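Feteck Tabletop Arm Kit: Two Months With a Very Patient Coworker

Review by Renji Higuchi

I have put together a lot of flat-pack furniture in my life, and the Feteck kit is the first product that made me miss it. The arm arrives in two cartons, one of which contains nothing but brackets and a bag of screws that look alike until you strip one. There is a printed guide. It was written by somebody who already owned the arm.

Still, I've kept it, and I've paid for the second year of the software, so you can probably guess where this review is heading. If you only want the verdict, it's at the bottom with the complaints.

What you get

The kit is an arm, a gripper, a controller box, a power supply, an overhead mount and a license for Hellska, the program you use to teach the thing its moves. Cameras cost extra. So does the longer cable, which you will need, because the one in the carton was measured for a much smaller room than anyone has.

The gripper comes attached. Feteck sells softer fingertips separately and I'd get them on day one. The stock ones are fine on anything stiff but they have opinions about glazed pottery.

Setting it up

The guide says one person can do it in an afternoon. Two people can do it in an afternoon and a bit of the evening, if one of them is tall. Hanging the arm over the table was my choice (you can also bolt it to the edge) and I'd make it again. It leaves the whole tabletop free, and you stop knocking your elbow on the base every time you lean in to move a cup.

The price of hanging it up is cable. Feteck includes four clips and seems to think that settles the matter. I added my own ties after the first week, when the arm swung left and took a lead along for company. Leave slack at every joint, more than looks right, then run the arm through its full reach by hand before you power anything. The guide mentions this on the page after the one where you power it.

Calibration went badly on Wednesday and well the following morning, with no change I could identify. I've since learned to restart Hellska before calibrating, every time, and it has behaved.

Teaching it things

Hellska works by demonstration. You guide the arm, it records, you trim the recording, and it plays the move back with small corrections if you've bought a camera. The trimming screen is good. The rest of the program looks like tax software, and the undo button undoes two steps, never one. Support told me this was intended.

Simple pick-and-place moves take minutes to teach. I had it lifting a sponge from one end of the table to the other before lunch. Cutlery took longer, because thin things lying flat on a hard surface are miserable for any gripper and this one is no exception. A spoon gives it a curved bowl to get hold of, at least. A fork lying on its back is a small act of malice.

My usual test layout mixes things the arm should pick up with things it should leave alone. A potted tree is the best obstacle I've found, better than the foam blocks Feteck sells for the purpose: it's tall, it's an awkward shape, and you feel bad if you hit it.
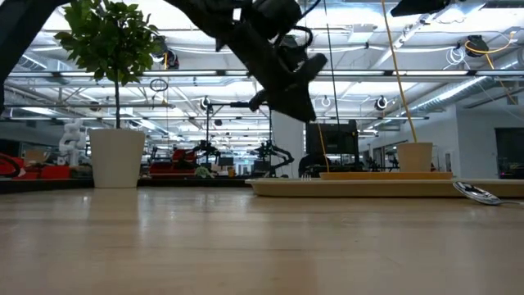 Day-to-day running

Once a move is saved, the arm is dull company in the best way. My longest unattended run was 70 cycles of the same pick, and it dropped the object on 3 of them. Those drops all came late in the run, when the object had crept toward the edge of the tray. Hellska will warn you about creeping if you switch the warning on. It's off by default and lives under "Display."

Noise is low. There's a faint whine when the arm holds a pose with its reach extended, and a click as the gripper closes. I can take a phone call beside it. What I can't do is put shiny metal under bright ceiling lights and expect the optional camera to cope. Glare off a spoon or a pale tabletop confuses it, and the fix in the manual is "adjust lighting," which is easy to write if you don't share a ceiling with other people. I ended up turning down the camera exposure, and picks got more reliable.

How it compares

Before this I used the Ishida bench arm for a year. The Ishida is better built, heavier and slower to teach, and its software never once lost a recording of mine. Hellska has lost two. If you want one move done the same way forever, buy the Ishida and don't think about it again.

I also had a loan of the Birnier starter set in November. It's cheaper and friendlier, and the guide has drawings that match the parts. But the reach is short, and the gripper lets go if you look at it sternly. For a classroom I'd choose it over the Feteck. For anything with weight to it, no.

The complaints, collected

The short cable. The four clips. The undo button. Spare fingertips that ship in a box large enough for a toaster. A mobile app that can tell you the arm is on, and has no further ambitions. An emergency stop that works perfectly and is mounted on the controller, so think hard about where you put the controller. Mine was behind the table for the first week, where I could admire it.

Support answers email within a day, politely, and usually with a link to the page of the guide you've just finished reading. The second reply is the useful one. Skip ahead by telling them at the start which page you've read.

Who should buy it

People who change tasks often and don't mind fiddling. The teaching is quick, the overhead mount is sturdy, and swapping from one job to another takes me less time than clearing the table. If fiddling makes you cross, the Ishida is worth the extra money.

Rating: 4 out of 5. It was heading for a 3 until I found the screen where you can turn off the startup chime.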